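3.2 Where people sit, and for how long

Much of what we learned in Prilgate came out of the ordinary business of asking people to tell us about their favorite seat.

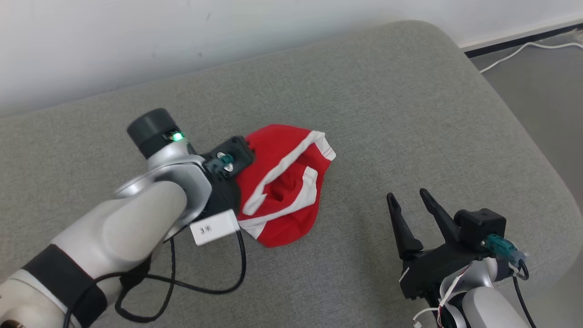
Figure 4. Gray upholstered seat with a woven cover, next to a white wall.

We had gone in expecting to talk mainly about heating bills and window drafts, and we did talk about those, but again and again the conversation drifted back to the sofa, the armchair by the radiator, or the footstool that had quietly become a second seat for visiting grandchildren. It seemed a shame to steer people away from a subject they so clearly enjoyed, and so from February onward we gave seating a part of the interview all to itself.

Of the 125 households that took part, 65 told us that one seat in the home "belonged" to one person, even when no one had ever said so out loud. The word came up without any prompting from us. People described the arrangement with real fondness – and sometimes with a little exasperation, when the seat in question also happened to have the best light for reading. In the Woltunura part of the sample, where the apartments are smaller and the living room often doubles as a bedroom, the pattern was weaker, and seats were more likely to be shared out by time of day.

Fabric mattered more than we had guessed. Plain woven covers like the one in Figure 4 were spoken of as practical and easy to live with, and several people used the word "forgiving," which we liked enough to borrow for our coding scheme. Leather, on the other hand, was admired in other people's homes and often regretted in one's own, mostly on account of how it feels on a cold morning.

The diaries give us a second way into the same question. We asked each household to note down when they sat and what they were doing, and we ended up with 3,245 usable entries, following the sorting rules set out in the Isah handbook. Sitting spells of under 30 minutes made up the larger share, with meals, phone calls and lacing up shoes all well represented. Longer spells gathered in the evening, as one would expect, and they were far more likely to take place in the seat the person had named as their own. We return to this link between comfort and habit in Section 4, where the Prilgate diaries are set beside the older Flellus interviews.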